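Notas de la comparativa de almohadillas y controladores para las pinzas de mano. Las mantiene Wilma Gillies; las correcciones, por favor, como incidencia en el repositorio y no por correo.

# Comparativa Mirketti: almohadillas y controladores

## Qué hay en esta carpeta

- `sesiones/` – una subcarpeta por sesión, con vídeo de la cámara de la pinza y registro de apertura.
- `calibracion/` – parámetros de cámara y cero mecánico de cada pinza.
- `hojas/` – anotaciones a mano pasadas a CSV.
- `scripts/` – conversión y recorte. Requieren Python 3.8.

Los datos brutos sin recortar no están aquí. Quien los necesite puede pedírselos a Kieran Birkett.

## Qué se compara

Los dedos son los mismos en todas las sesiones. Cambia el recubrimiento de la cara interior:

| Código | Recubrimiento | Controlador |
|---|---|---|
| F1 | fieltro oscuro | Vonitz |
| F2 | fieltro oscuro | Bomow |
| S1 | silicona | Vonitz |
| D0 | dedo sin recubrir | Vonitz |

Falta la combinación de silicona con Bomow. La placa llegó con el conector cambiado y no se ha repetido.

## Protocolo

1. Poner a cero la apertura con los dedos cerrados y sin pieza.
2. Colocar la pieza en vertical entre las almohadillas, sujeta por la punta de los dedos.
3. Mantener el cierre 60 segundos y anotar si la pieza gira o baja.
4. Pasar la pieza a la segunda pinza, también de mano, y soltar.
5. Repetir 8 veces por combinación antes de cambiar de recubrimiento.

Si la pieza cae fuera de la mesa, la repetición se marca `caida` y se conserva. No se borra ninguna toma aunque el operador se haya equivocado; para eso está la columna `valida`.

## Piezas finas

Con láminas y tarjetas de plástico el fieltro se comporta mejor de lo que esperábamos. La lámina se queda de pie aunque entre algo torcida, y el cierre con Vonitz es más suave que con Bomow, que da un pequeño golpe al final del recorrido. La silicona agarra más, pero en el traspaso arrastra la lámina y la dobla.

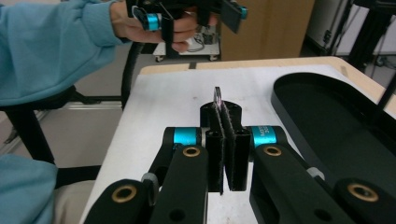
El dedo sin recubrir solo sirve como referencia. Deja resbalar casi todo lo que sea liso y pesa poco, y en tres sesiones hubo que parar porque la lámina se metía en el hueco hasta el bloque central.

## Problemas conocidos

- Las láminas translúcidas se segmentan mal. El script `recorte_yule.py` pierde el borde superior en muchos fotogramas; conviene revisar la máscara a mano.
- El fieltro suelta pelusa con el uso. Se cambió una vez, en julio, y las sesiones anteriores llevan `fieltro=a` en los metadatos.
- El registro de apertura de F2 va retrasado 4 fotogramas respecto al vídeo. El desfase es constante y `scripts/alinear.py` lo corrige.
- En las hojas de S1 hay celdas vacías en `giro`. Significan que no se midió – no equivalen a cero.

## Versión

Última revisión: 6 de diciembre de 2022. Se añadió F2 completo y se renombraron las columnas de apertura, que ahora van en milímetros.

Pendiente: repetir D0 con la calibración nueva y decidir si seguimos con Bomow.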